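Week 6 notes: Who pays when a town grows fast?

I promised I'd type these up after the projector died on us, so forgive the gaps (and thank you, Amarachi, for the photo of the whiteboard!).

We started with Stinport, our made-up-sounding but very typical port town, and the question of payroll tax relief. The state wants firms to move jobs out of the capital. Fine, but what does it offer them? In the Stinport case it was a rebate for any employer who kept 20 staff living within the district for a full year. Caradog argued this mostly rewards firms that were going to be there anyway, and I think he's right, although I'd like him to show me how we'd measure it.

Then we got into housing, and I ran on far too long. The short version: if you bring in workers before you release land, rents go up and the people already there get cross with their local member. Look at the 13 submissions in your reader and notice how many talk about rent before they ever mention jobs.
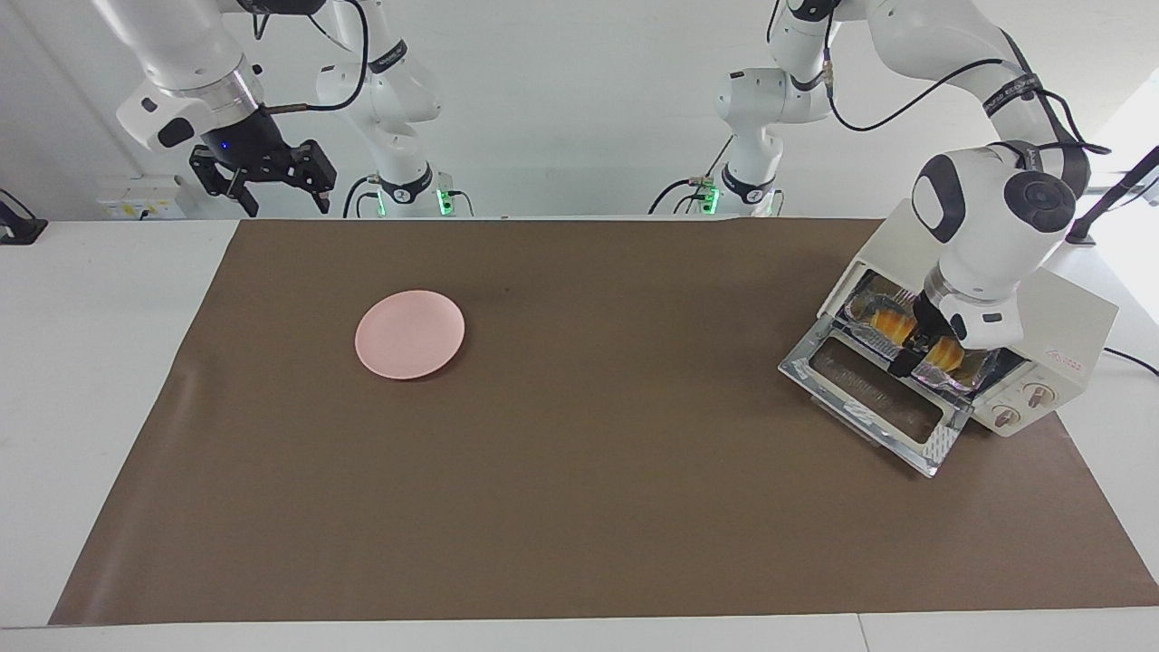 Local members and the party line

I love this part of the course. A regional member has two audiences, the party room and the main street, and they don't want the same speech. Read Meinir Trevor's chapter on Blackburn, especially page 216, where she follows one road funding promise through two elections and a change of minister.

For next time: pick one submission and write me 17 lines, no more, on who gains if the government does what it asks. Benedek, yours can be on the hospital one since you've already started it. Drafts go in the tray outside my office, and please put your name on them!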